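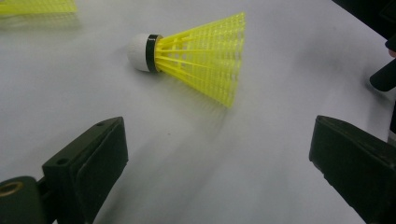

Department of Sport and Physical Education – Course Readers, Book 2

Chapter 4
The Shuttlecock

Before you start
You should have read Chapter 3 (The Racket) and have your record sheet with you. The practical work at the end of this chapter needs a hall, a net and one tube of plastic shuttlecocks for each group of four.

4.1 Why it gets a chapter of its own

Most people who take up badminton spend a long time choosing a racket and no time at all choosing a shuttlecock. They play with whatever is in the box. Yet the shuttlecock decides how fast a rally goes, how high a serve climbs and how far back a clear will land. Two players of the same standard can have quite different games on the same court if one tube is swapped for another.

A shuttlecock does not behave like a ball. It leaves the racket quickly and then slows down sharply, and it always turns so that the heavy end leads. A beginner who has played tennis will often swing too early at a high shot, expecting it to keep coming, and then find that it drops almost straight down in front of them. Learning to wait for it is the first real skill in the game, and we come back to it in Chapter 6.

4.2 The parts

Whatever it is made of, a shuttlecock has two main parts. The base is the rounded end that meets the strings. The skirt is the open cone behind it. On the plastic one that opens this chapter the base is white, the skirt is yellow, and a narrow black band goes round the neck between them.

The skirt of a plastic shuttlecock is moulded as a lattice. Thin ribs run back from the neck to the rim and short struts cross them, which leaves rows of small openings. Air passes through these openings in flight. The skirt must let some air through and hold some back, and the balance between the two settles how much the shuttlecock is slowed. A skirt with a split rib or a crushed rim no longer does this evenly, and the shuttlecock wobbles.

The base carries most of the weight. This is why a shuttlecock turns over after it is struck: the light skirt drags, the heavy base pulls ahead, and within a short distance the whole thing is flying base first. In a net shot there may not be room for this to finish, and the shuttlecock can cross the tape still tumbling. Good players do this on purpose.

4.3 Feather and plastic

Feather shuttlecocks are made with 16 feathers set in a ring in the base. They are used at higher levels of play. They fall more steeply at the end of their flight and many players like the sound and feel of them. They also break easily, and a hard match can use up several.

Plastic shuttlecocks, often called nylon or synthetic, last much longer. They are the usual choice for schools, for evening classes and for most social clubs. The flight is a little flatter. In this course all practical work is done with plastic unless your tutor says otherwise.

Many makers mark plastic shuttlecocks by speed with a coloured band or cap. Green commonly means slow, blue medium and red fast. Other colours are used as well, and you should not guess at a speed from a colour you do not know – read the tube. The colour of the skirt is a separate matter. White and yellow are both common, and the choice usually depends on the walls and lighting of the hall.

4.4 Temperature

Warm air is thinner than cold air, so a shuttlecock travels further in a warm hall. The same tube that was right in November may send every clear out of the back of the court in summer. Kamlesh Solanki, who wrote the first version of this chapter, kept two speeds in his bag all year and tried both before each class. We still recommend it.

4.5 Case study: the Venda hall sessions

Konrad Trummer ran beginners' sessions at the Venda hall for two terms and kept a note of every shuttlecock taken out of use. Over that time he withdrew 287. He sorted them by fault, and the most common was a broken rib close to the neck, followed by a rim that had been trodden on. Loose bases were rare.

He then changed one thing. Players were asked to pick up shuttlecocks by the base and to put them back in the tube at the end of each game, all facing the same way. Before this they had been pushed to the side of the court with a foot or the edge of a racket. Fewer were withdrawn in the following term, though the group was also smaller, and you should bear that in mind when you answer question 3.

Practical 4A: Checking a tube

Work in fours. Allow 15 minutes.

1. Take the shuttlecocks out and lay them on their sides on a plain table.
2. Look at each skirt from the side and then into the open end. Note any split ribs or flat places on the rim.
3. Hold the skirt lightly and try to turn the base. It should not move.
4. Stand at the back line and hit each one with a full underarm stroke towards the far end. Mark where it lands.
5. Put aside any that wobble or land well away from the rest.

Write your results on sheet 4A. Keep the ones you put aside; they are needed for Practical 4B.

Words to learn
base, skirt, rib, rim, clear, tumble, speed marking

Chapter text last revised 1/3/19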